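The Ribbed White Pile

By Jeptoo Massawe

Every March a new way to fold laundry comes around, and every March I am asked to try it. This year's arrived in a slim gray booklet from Trinavow, a firm that sells shelf dividers and has opinions about socks. The claim is that a household can fold 57 pieces in 21 minutes, on the bed, without a table, and that the piles will still be standing a week later.

I have heard such claims before. I read the booklet twice and then went to see what happens on a bed.
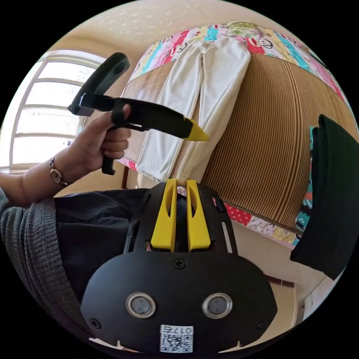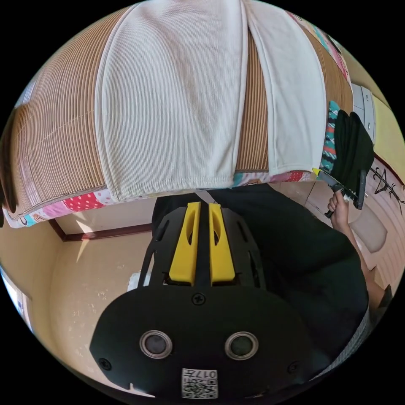 White knits and the bed, one afternoon in Greststead. 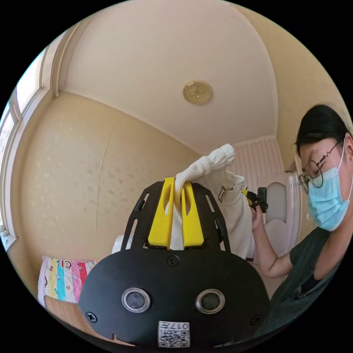
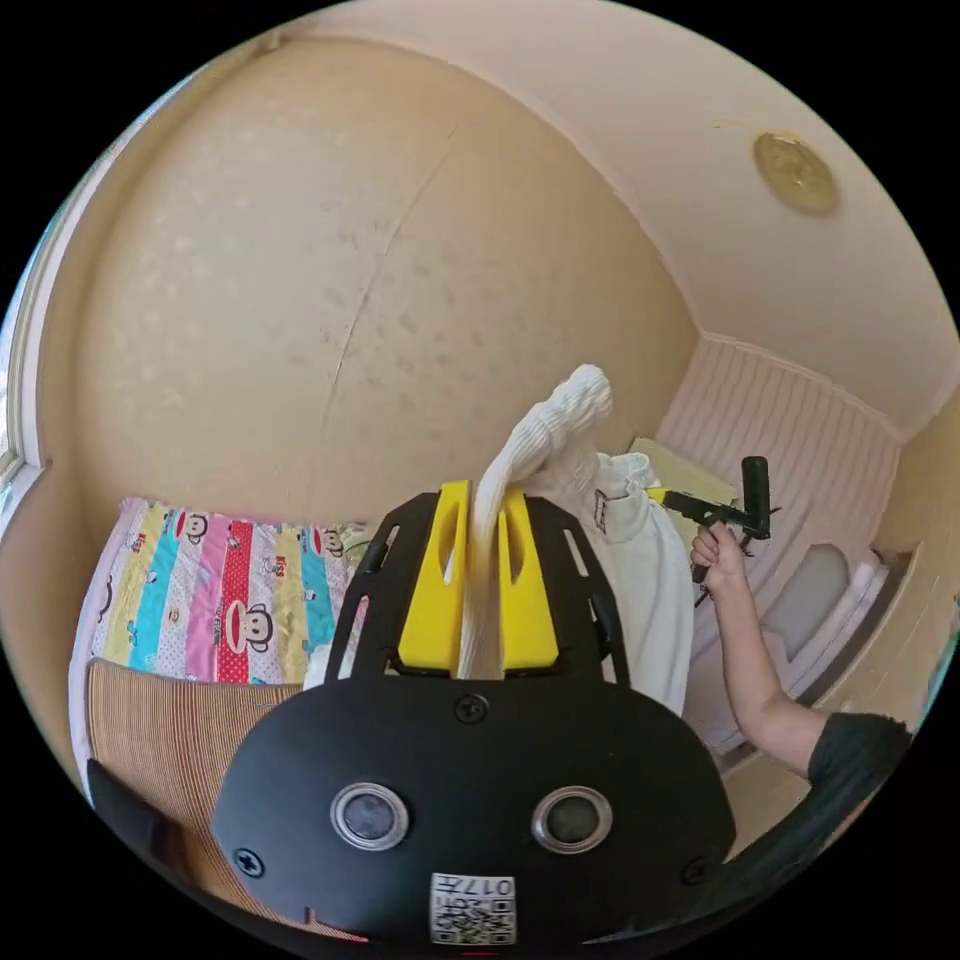
Olga Bermúdez wrote to me after I mentioned the booklet in this column, and she was not impressed by either of us. A bed is the worst place in the house to fold anything, she said, because it gives under your hands and by evening you have to move the lot to the dresser or sleep next to it. She has folded on top of the chest freezer for years and sees no reason to stop.

She has a point about the give. Trinavow wants a "firm, smooth surface," then shows a bed on page 2, made up so tightly you could bounce a coin on it. Most beds have a quilt on them, or a mat, or both, and a quilt with cheerful monkeys on it is a fine thing to own but it slides. Ribbed mats are better. They grip a little, and the lines give you something to square an edge against, which the booklet never mentions.

My larger complaint is with the fabric. All the folding in the booklet is done with what looks like thin, crisp shirting. Do the same with ribbed knits and you get a different result. Rib stretches one way and springs back the other, so a neat third turns into a fat third as soon as you let go. White on white is worse again, since you lose track of which edge you have already turned in. I had one towel that I folded four times before I noticed I was only going back and forth between the same two shapes.

Then there are the small things. Anything with a cuff will try to roll itself up. Trinavow says to fold cuffs inward "for a calm finish." I tried this and got a lump. Wycliffe Rashidi, who ran the linen room at the Lukumay guesthouse until he retired, told me to leave cuffs alone and lay them all facing the same way. That worked better than anything in the booklet and cost me nothing.

Hoodies get a whole chapter. The method has seven steps and ends with the garment tucked inside its own hood, like a bread roll. It looks very good. It also means you have to take the thing apart to see whether it is the one you wanted, and after that it goes back in the drawer as a wad. A hook takes no time at all. I would hang every hoodie in the house and skip the chapter.

As for the 21 minutes, I suppose it can be done by a person who folds for a living and isn't matching socks. I gave up timing myself after the second load. The piles did stand for a week, I'll grant that, though mine were on a shelf where they had walls on both sides to lean on, and the walls were not from Trinavow.

Skuneo, a rival outfit, has a booklet of its own coming out in the fall. It is said to run to 300 pages.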